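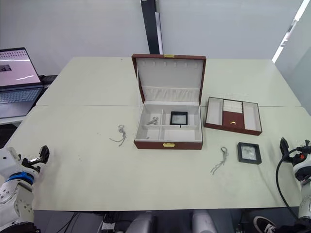 4. The shared-workshop build

4.1 Arms, table and task

The two arms were put together in a shared workshop over one winter, starting in December. We chose jewelry sorting as the test task: chains, rings and small display frames go into the compartments of a lined box with a reddish-brown exterior. All objects were bought secondhand.

The software, Tudo, runs on a single machine. Each arm has its own control loop, and a short planner decides which arm moves first. The planner does not model chain shape. It treats every chain as a point at its ring.
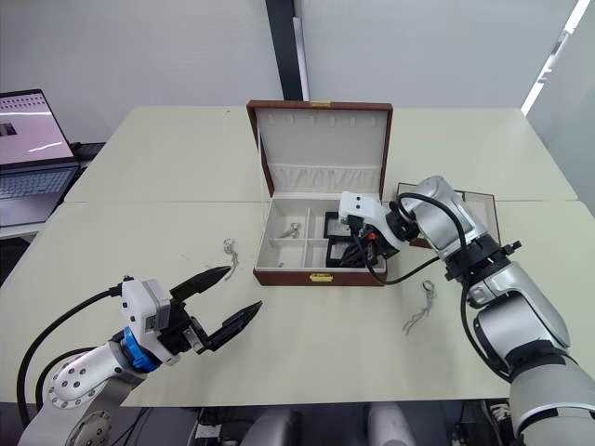 Arne Lenz and Torben Hinrichs
Rothe Workshop, Toltus build group

Figure 4. Two-arm setup with the jewelry box open on the table. The right arm is over the black inserts in the tray; the left gripper is open. Loose pieces with chains lie on either side of the box.

4.2 Grasping thin chains

We recorded 108 trials in 16 sessions. A trial began with the box open and ended when the operator pressed stop. Teleoperated trials and replayed trials were logged in the same format, and 1747 grasp attempts were kept after cleaning the logs.

Rings were the easier target. The fingers could close on the ring and let the chain hang, so the planner only had to add clearance for the length below. We set that clearance by hand - too little and the chain dragged on a partition, too much and the arm ran near its joint limit.
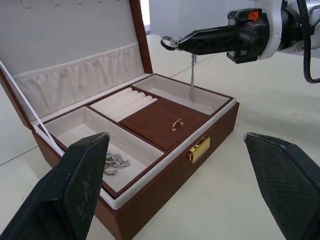
Release was harder. A chain that touches the floor of a compartment folds in a direction we could not predict, and a part of it can end up over the rim. We lowered the gripper in two stages with a pause between them, which reduced this but made each placement slower. The pause is a fixed value in the current version.

The wrist cameras were added late. Before that we relied on the head camera alone, and the arm often hid the compartment it was working in. After the change, seven of the sessions were repeated using the same starting layouts. Ellatex finger pads were used in all of them.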